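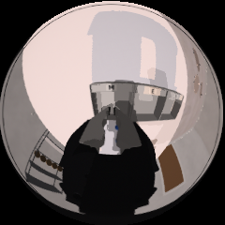 The simulator, looking out from the gripper

Open Day at Wistedholm: your questions

I'm Majdi Jaber and I look after the sim demos here. I get asked the same things every year, so I finally typed up some answers!

Do I need to book?
Only for the driving sessions. Everything else you can just wander into, and the lab's on your left once you're through the main doors.

Is that a real room on the screen?
Nope, it's all computer rendered: the pink surface, the shelf rack with its row of round brown things, even the shadows. The two grey fingers in the middle belong to the robot's gripper, and you're seeing more or less what it sees.

Why does everything look bent?
It's a very wide round view, so straight edges curve out near the rim. You get used to it after a few minutes (my mum never did, and she had three goes).

Can my kids have a turn?
Yes please! Sessions run 9 minutes each and I'll be sitting right beside them. Crashing into the shelf is fine, I do it myself.

What's Pulia?
Our name for the practice room in the simulator. Olvera is the harder one, and I'll load it up if you ask nicely.

Where do I park?
Use the Draltthorpe lot, then it's a short walk past the community centre. The entry code for the gate is 3270.

Will you run it again?
We're hoping for another one in November. Leave your email at the front desk and I'll let you know.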